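Wetolura's kitchen arm let go when it shouldn't have. Then it didn't let go when it should have

Benvinda Ramalho had her sleeve rolled up when we talked, so I could see the bruise. Or what was left of it. Yellow now, she said, was purple most of June.

"It's a pinch. People hear robot accident and they picture something else. It pinched me and it kept pinching me."

She runs testing for the dish-handling arm at Wetolura, in a rented house kitchen in Brurovby. Real sink, real dishes, the cheap rack from the store down the road. The job is dull on purpose. Pick up a dish, put it in the rack, do it again.

The first fault was drops. Bowls mostly. The arm would lift one by the rim, get halfway to the rack, and the fingers would relax for a fraction of a second. "Long enough," she said. They lost 16 dishes before anybody looked at the grip log properly.

"We blamed the soap. For way too long we blamed the soap."

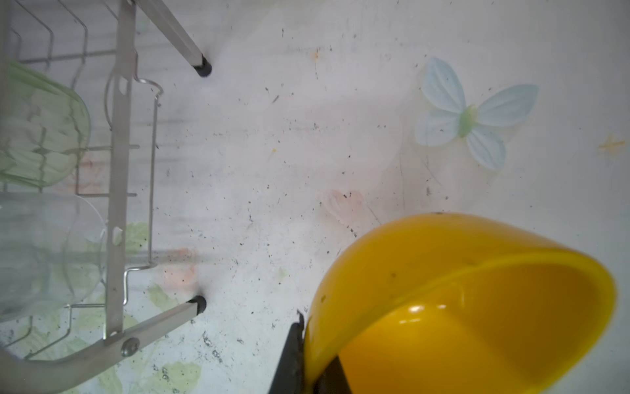 The gripper holding a yellow bowl by the rim, next to the dish rack.

It was a cable. The force sensor line ran past the wrist joint and rubbed there, and when the wrist turned far enough the reading fell to zero. Software saw zero, figured it wasn't holding anything, opened up to try again. Then the reading came back and it closed.

So somebody wrote a patch. If force drops suddenly while carrying, hold on tighter. Made sense at the time, Ramalho says. She signed off on it herself.

You can guess the rest. Late afternoon, around run 30 of the day, she reached in to straighten a plate. The arm was coming over with nothing in it, caught the edge of her forearm, and the signal cut out right then. It held on. Tighter.

How long?

"The log says 12 seconds. I would of told you a minute."

The stop button was on the far wall. She couldn't reach it. A coworker, Vilela, heard her yell and came in from the hall and hit it. And here is the part she is still mad about: the stop cut the motors but the fingers stayed shut. They lock when power goes. That's so a dish doesn't fall. He had to back the screw off by hand.

"Every piece of that was a decision somebody made to protect a bowl," she said. "A bowl is two bucks."

What's changed since. Cable rerouted outside the joint, with a clip. The patch is gone; a lost signal now means stop moving and ask a person. Grip force is capped at 35 percent of what it was. There's a stop button on the counter and another on a cord, and a release lever on the gripper, which Skusteck, who supply it, had sold as an option all along. Nobody had ordered it.

Did she think about quiting?

"For a day. Mostly I wanted to see the log."

And hands in the work area while it's live? She laughed at that one. There was a rule against it already, taped to the fridge. She wrote the rule. Now theres a light beam across the counter too, and the arm freezes if anything breaks it.

It freezes a lot, she says. Sleeves, dish towels. Tests take longer and a couple of people have asked to turn the beam down.

"They can ask."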